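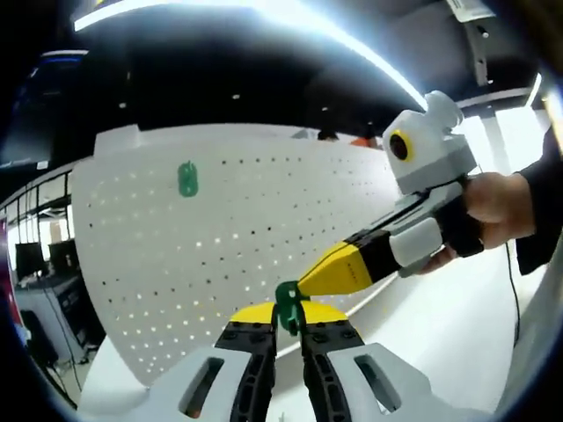

4.2 Handover and hanging of small parts

The second group of tasks concerns small plastic parts which are taken from a pegboard, passed from one gripper to the other, and put back. We chose this work because it is common in both places we study. In the home, people hang keys, cups and kitchen tools on hooks. In the repair shop at Drirkville, where we made our interviews, the workers do the same with clips and covers many times in a shift. A person does not think about it. For a machine it is still a difficult chore.

Figure 3. Passing a green plastic part between two hand-held grippers in front of the pegboard. A second green part, similar in shape, hangs on the board.

The part has rounded lobes and a narrow neck. It offers little surface to hold, and when the fingertips pinch it, they cover much of what the second gripper would like to grasp. The person who performs the task must therefore decide early which portion to leave free. We observed that people make this decision before they touch the part, while the policies trained on their demonstrations often make it too late, when one hand already blocks the other.

We collected 900 demonstrations of the handover. The policy was then tested with two arms at the Clavach site, under the same rules as in Section 4.1. A trial was stopped after 5 failed grasps, or when the part fell out of reach. Thabiso Mofokeng reset the board between trials and did not know which version of the policy was running.

The most frequent error was a release that came too soon. The giving hand opened although the receiving hand had only touched the part and did not yet hold it. In 11 trials the opposite happened: both hands kept their grip and pulled, and the part turned between the fingers. Hanging the part back on the board gave fewer errors than we expected, provided that the handover before it was clean.

Can such a system be used in a shop already? Our answer is careful. When we showed the results to Ansel Brannigan, who leads the repair shop, he found the speed acceptable for work at night but not the dropped parts, as somebody must pick them up in the morning. We share this opinion. For the home the speed is less important, but objects there are more varied than our parts, and we have no evidence yet that the policy would manage them. The Pevutari set of kitchen objects, described in Section 5, is our first step in this direction.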